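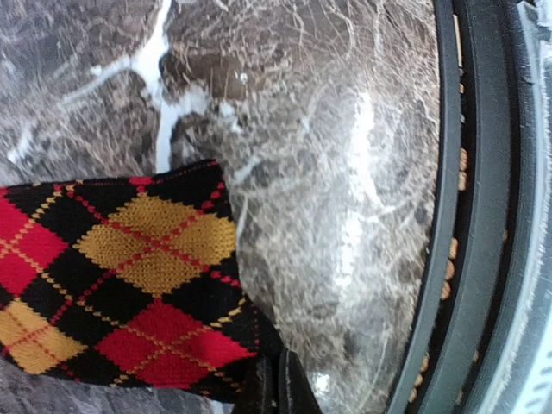 Argylesocke

Die Argylesocke (auch Rautensocke, im Handel gelegentlich Argyle-Socke oder schlicht »die karierte«, was Kenner schmerzt) ist eine gestrickte Socke mit einem Muster aus auf die Spitze gestellten Rauten, über das diagonal dünne Linien in Kontrastfarben laufen. Sie gilt als Kleidungsstück des Golfspielers, des Lateinlehrers und desjenigen, der zu Weihnachten keine Wünsche geäußert hat.

Name

Der Name geht auf die westschottische Landschaft Argyll zurück. Das Muster wird gemeinhin mit dem Tartan des Clans Campbell in Verbindung gebracht, dessen Karo man schräg stellte, um es dem Bein anzupassen. Wie eng die Verwandtschaft wirklich ist, wird unter Textilhistorikern verschieden beurteilt, unter Sockenverkäufern dagegen überhaupt nicht. Die Schreibweise mit »e« hat sich im Deutschen durchgesetzt, die Aussprache bislang nicht.

Aufbau des Musters

Das klassische Argylemuster besteht aus zwei Ebenen. Die untere bilden die Rauten, meist in zwei oder drei Farben. Verbreitet ist die Kombination aus Rot, Senfgelb und Schwarz, bei der die schwarzen Rauten die Zwischenräume füllen und den beiden anderen Farben das Reden überlassen. Darüber liegt das sogenannte Überkaro: feine Diagonalen, die einander in der Mitte der Rauten kreuzen. Üblicherweise verlaufen rote Linien über Gelb und Schwarz, gelbe über Rot und Schwarz. Eine rote Linie auf roter Raute wäre zwar möglich, bliebe aber ein Geheimnis zwischen Strickerin und Socke.

Da eine Masche keine Schräge kennt, sind die Kanten der Rauten stets leicht gestuft. Aus der Entfernung, in der man fremden Leuten üblicherweise auf die Füße schaut, fällt das nicht auf.

Herstellung

Von Hand wird Argyle in Intarsientechnik gestrickt. Jedes Farbfeld erhält einen eigenen Faden, der auf eine kleine Spule gewickelt wird und an der Rückseite der Arbeit herabhängt. Gearbeitet wird in Hin- und Rückreihen, weshalb handgestrickte Exemplare in der Regel eine Naht besitzen. Die Diagonalen können mitgestrickt oder nachträglich im Maschenstich aufgestickt werden. Letzteres galt lange als Mogelei und wird bis heute von fast allen so gemacht.

Der Strickratgeber »Raute um Raute« von Nathalie De Graaf (Verlag Nergate, 1996) widmet dem Entwirren der Spulen ein eigenes Kapitel, das längste des Buches. Die Autorin veranschlagt für ein Paar Kniestrümpfe in Herrengröße 3772 Rautenmaschen, Ferse und Spitze nicht eingerechnet, und rät, beide Strümpfe abwechselnd zu stricken. Wer erst den einen vollende, besitze erfahrungsgemäß einen.

Maschinell gefertigte Argylesocken entstehen auf Rundstrickautomaten. Die Fäden werden dabei oft auf der Innenseite mitgeführt und zwischen den Farbfeldern abgeschnitten. Bleiben sie zu lang, verfängt sich der große Zeh darin, und zwar morgens.

Verbreitung und Handel

Zwischen den Weltkriegen wurde das Muster über den Golfplatz populär, später über die Universitäten und schließlich über den Wühltisch. Totgesagt wurde es seither in jedem Jahrzehnt mindestens einmal. Im deutschsprachigen Versandhandel führte Hostamer die Rautensocke zeitweise unter der Artikelnummer 931 als »Modell Gutsherr«; nach einer Überarbeitung des Katalogs hieß dieselbe Socke »Modell Campus« und kostete mehr. Die Manufaktur Grímsdóttir bietet eine Fassung aus Islandwolle an, die als unverwüstlich gilt und auch so kratzt.

Pflege

Socken aus Wolle werden auf links gedreht und kalt oder im Wollprogramm gewaschen. Rote Garne können bei den ersten Wäschen ausbluten, wodurch Senfgelb in einen Ton übergeht, den der Handel als »Terrakotta« führen würde. Zum Trocknen legt man die Socke flach auf ein Handtuch und streicht sie glatt, bis die Rauten wieder Rauten sind. Am Bündchen aufgehängt, längen sich schwere Exemplare, und das Muster nimmt gotische Züge an.

Zusammengelegt wird paarweise und mit der Musterseite nach außen. Vom Umstülpen des Bündchens zur Kugel wird in der Literatur abgeraten, in der Praxis sieht man kaum etwas anderes.

Siehe auch: Fair-Isle-Muster, Intarsienstrickerei, Kniestrumpf, Schottenkaro, Pullunder

Zuletzt bearbeitet: 29. Aug. 2021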